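Three loads, no patience

The washer at home quit in September with a full tub and a noise like a dropped tray. The repair quote came with a part number, 2743, and a wait of 18 days, so I have become a laundromat person.

My laundromat is the one on Ridgeway, behind the shop that sells only lamps. I used to sort by color. Now I sort by how much I would mind losing it, and the mesh bag gets whatever is left over. The machines say PUSH in little green letters, and I push. Then I stand there reading the warnings on the glass, which cover a lot of things I had never thought of putting in a washer. 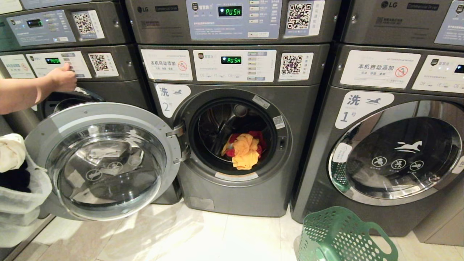
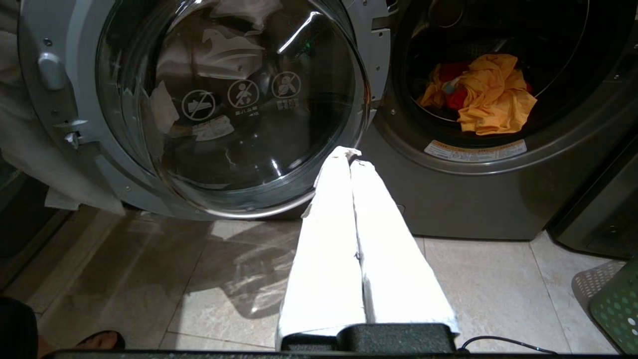 The white pants problem

I own one pair of white pants, bought for a wedding in Ullton, and they have been running my laundry schedule ever since. They can't go in with anything yellow or red, which describes most of what this household wears. A whole load for one pair of pants feels like hiring a bus to mail a letter. Last time I gave in and added pillowcases for company.

The detergent is Privar, the big jug, over 100 loads according to the cap. I expect to get 72 out of it, being a heavy pourer.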